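November 11, 2022
Kitting trial, Skindau line, bench 2

Back on the two-arm cell today. I was asked to keep notes on how it fits with the people side, so this is mostly that. Cycle logs are on the shared drive and I won't copy them out.

For anyone reading who hasn't been down: the job is the practice board. Blue parts, white plates, holes and slots. It stands in for the fiddly end of the Skindau kits, the part we do by hand in the side room. Sostaleck's pitch in March was that the cell would "take the repetitive reaching off the operators". I wrote that down at the time and I'm still waiting for someone to show me which operator, and what they'd be doing instead.

Morning session was all on the small parts. These are the ones where a person uses both hands without thinking about it, one to hold, one to turn. I wanted to see both hands on the same piece, as that's where I expected trouble.

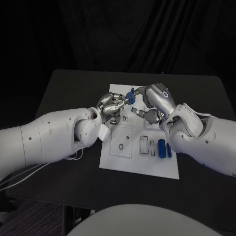
Kanyarat Noiphan reckons I'm marking it too hard. Her point is that a new starter gets 4 weeks on the bench before we expect rate, and we let them fumble all through it, so why does the machine get a stopwatch on its first morning? She also says that if it did only the small parts, badly and slowly, but all night, she would take that and be glad of it, as her wrists are what they are after 13 years.

Fair about the wrists. I'm less sure about the rest. A new starter who fumbles can tell me what went wrong, and after a week they start telling me what's wrong with the fixture. What I get from the cell is a log, and somebody has to sit and read it. At the moment that somebody is me, or Alter when he's on, and neither of us was taken off anything to make room for it. So far the change in this workplace is that two fitters have become two fitters who also read logs.

Other thing I want written down before it gets forgotten. The board has to be laid out the same way each time. Plates square, pegs where the last run expects them. In the side room people lay their bench out how they like it, left-handers the other way round, and it has never cost us a kit. If the cell goes on the real line then the trays upstream have to be set to suit it, and it's the tray packers who will be doing the setting. I can't find them anywhere in the plan. I asked, and was told it would be "absorbed".
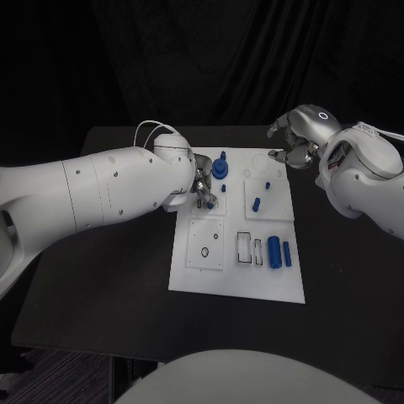

Absorbed by whom is what I'd like answered. Tray packing is five people on a good shift and they are already the ones who get shouted at when a kit is short. Add a rule that every plate faces the same way and you've given them a harder job at the same grade, so that the next bench along can be called automated. I'm not against it if the grade moves too. Put that in as a question for the review.

Pace. I timed one of our own on the same board after lunch, no practice, and got 40 seconds for the whole thing, with a conversation going on. I haven't put that beside the cell figure because it isn't a fair race and somebody will make a slide of it. But it should be known.

Gear next. It's the biggest toothed part we have on the board, and the one Sostaleck like to show visitors. Easier to grip than the pegs, I'd have thought, so I don't take much from it either way. Our kits are mostly pegs.
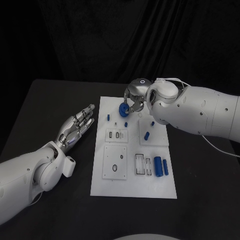 Right hand holding the gear just above the sheet, left hand open.

To do:
- ask Sostaleck what happens to the side room rota if the trial is extended. In writing this time.
- get somebody from tray packing down here for a full session, paid, before anything is decided about layout
- Kanyarat to have a go at running the cell herself. She wants it more than I do and may see something I don't
- find out who reads the logs after the trial. If it's us, it wants hours against it
- spare set of thin cylinders, ours are getting mixed with the thick ones in the drawer

Leaving the board as it is for Alter.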